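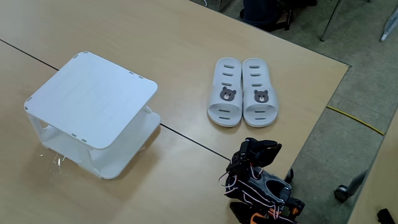
4.3 Arm am Tisch ausrichten und Greifer einstellen

Voraussetzung: Abschnitt 4.2 ist abgeschlossen, die Servos tragen ihre endgültigen IDs. Das Netzteil bleibt bis Schritt 5 ausgeschaltet.

1. Grundplatte nahe der Tischkante aufsetzen und mit 2 Schraubzwingen befestigen. Bei zusammengeschobenen Tischen darf die Platte nicht über der Fuge stehen.

2. Arm von Hand in die Ruhelage bringen, Greifer nach oben. Gelenke langsam bewegen und nicht über den spürbaren Anschlag drücken.

3. Servoleitungen an jedem Gelenk mit einer losen Schlaufe verlegen. Kabelbinder nur an den starren Haltern anbringen.

4. Arbeitsbereich festlegen. Der Greifer soll flache Gegenstände wie Sandalen ebenso erreichen wie den unteren Boden eines kleinen Regals. Mindestabstand zwischen Regal und Grundplatte: 200 mm.

5. Netzteil einschalten, im Programm Cendance das Profil »Tindo« laden und »Nullpunkt setzen« wählen.

6. Greifer schließen. Der angezeigte Wert muss 73 betragen. Bei Abweichung das Servohorn um einen Zahn versetzen — vorher Netzteil ausschalten — und ab Schritt 5 wiederholen.

7. Greifer ganz öffnen, Sollwert 209. Beide Werte in die Profildatei eintragen und speichern.

ACHTUNG: Quetschgefahr. Bei eingeschaltetem Netzteil nicht zwischen die Greiferbacken fassen.

Hinweis: Ältere Mkhize-Halter haben Langlöcher. Schrauben nach der ersten Betriebsstunde nachziehen.

Stand: 2/5/18, Bearbeitung: Tumelo Ngcobo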